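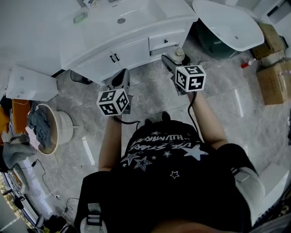 When we moved to Brallurbridge in June, I promised myself that the bathroom would be the first finished room. It is now August 2024 and it is still the last one. The three cardboard boxes are standing against the wall near the bathtub, and every morning I look at them while I brush my teeth. In them are towels, old medicines and, I believe, the shower curtain.

The vanity is the part I am most happy with. I bought it from Garrido, a small shop near the station that sells bathroom furniture from older apartments. It is white, with two doors and one small drawer on the right side. The dark handles and the dark knob are original, and I decided to keep them although my first idea was to change everything to silver, the same as the drain. The drawer holds very little, so there is always a bottle that ends up on the floor in front of it. I need to find a better place for it.

The floor I did not choose. It is gray tile with a marble pattern, and the owner before us left half a box of spare ones in the basement. I cleaned the joints with Zuna powder, two evenings on my knees, and I would do it again only if somebody paid me.

About the bathtub I was afraid. A freestanding tub is nice to look at, but the wall behind it is difficult to reach, and I still do not have a method for cleaning there. For the moment I use a long brush and patience.

What is left to do:

- empty the boxes and throw away the expired things
- put Flendex sealant around the basin
- buy one shelf, up to 400 mm wide, for the place next to the door

The shelf I have already measured twice. I will order it when the boxes are gone, because now I cannot open the door completely to drill.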